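**Godumano, sleeping area: bed and folding checklist**

Form supplied by Bestance, comments ours. I still doubt a form makes a bed safer, but it gets filled in.

- [x] **Fitted sheet on all corners.** Passed. The form wants it "wrinkle-free," and I've never met a fitted sheet that was. Diagonal creases are fine by me if the corners hold.
- [x] **Upholstered panel fixed, no wobble.** Passed after a hard push. Bernilero says the bolts never need tightening. I'd like to see that in writing. Check again in March.
- [ ] **Mattress rated for use.** Left open. The leaflet claims 930 nights of "full support," which sounds like a number someone liked the look of.
- [x] **Floor clear on the open side.** Passed, apart from a thin dark cable across it. The concrete is polished and shiny, and I don't trust it with socks. The Rawashdeh quote for a non-slip coat came to over 1720, so we're getting a rug.
- [x] **Garments laid flat before folding.** Passed, with a grumble. The form allows 2 shirts on the bed at a time. One is plenty, and the collar should be straightened first or it bunches up in the fold.
- [ ] **Small items off the mattress.** Not passed. See the far edge, just right of center.

Items 3 and 6 stay open until someone shows me otherwise.

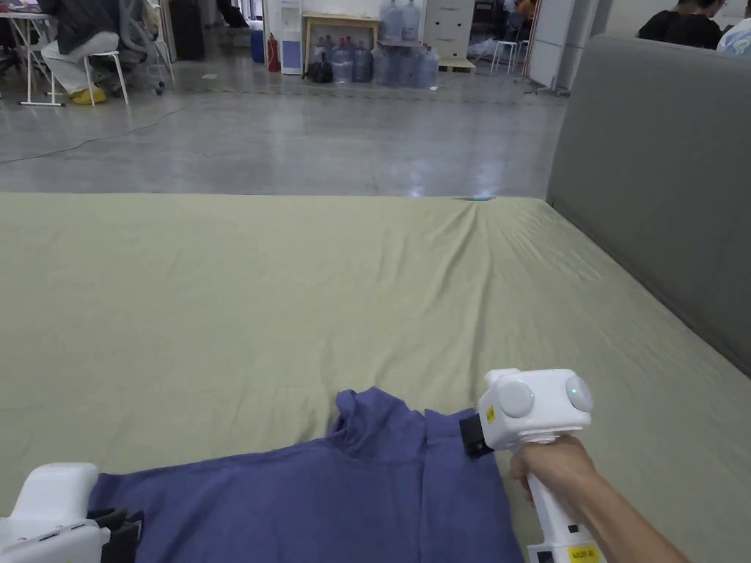
*Page last changed: Dec 17, 2022*

Item 6: small pale blue thing on the far edge. Pick it up before stripping the bed.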